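Small bathroom, part 3

The downstairs bathroom in the Stevville house is the smallest room we have, and it took up most of November. I had hoped to finish it in a weekend. The painting went fast enough, but the storage didn't.

There is no good place for a vanity in there, so everything has to live on the wall or on the floor. The old shelf above the toilet came down last year and left four holes, which I filled and then had to fill again. For a while we kept spare paper in a bag on the doorknob. It worked, but guests kept shutting the bag in the door.

The dark wall panel in the corner is what I settled on. The paper goes at the top and small things fit in the recess under it. My total for the room is now $191, and that includes $102 for paint, filler and a new brush I didn't need.
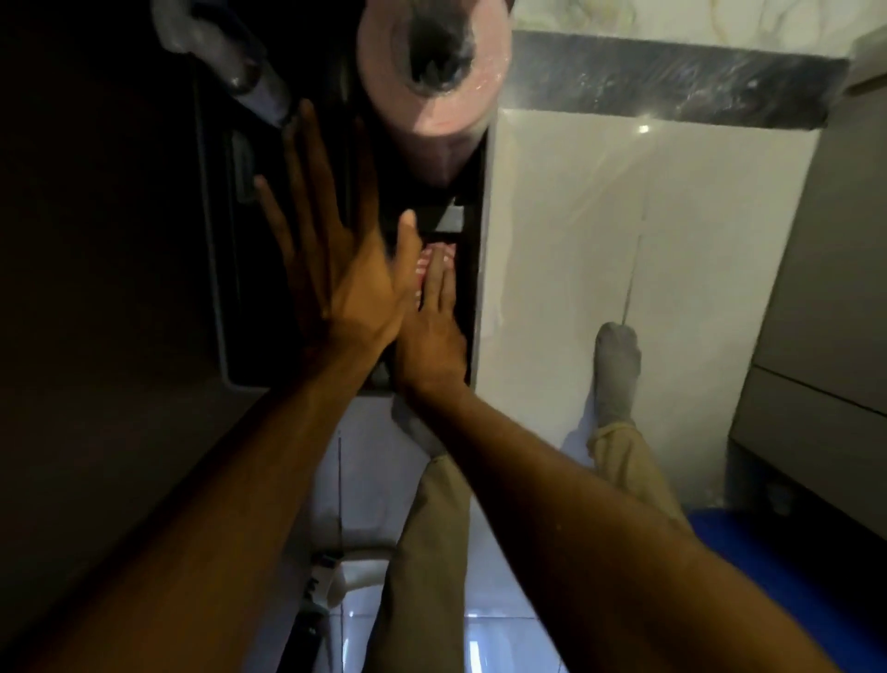
Both hands on the panel, new roll still in its wrapper.

I went back and forth on the dark color. Renzo Mancuso, who lives next door and has redone his own bathroom 2 times, told me to go white in a room that size. I think the gray border keeps it from looking too heavy. The blue mat stays, at least until spring.

The corner is tight. Anything you do in there you do with your elbows in, and I dropped the same screw behind the toilet more than once. If I did it again I would sort out the storage first and paint after.

Still to do: the door trim, the fan cover, and a hook for the hand towel. I bought the hook already and can't find it.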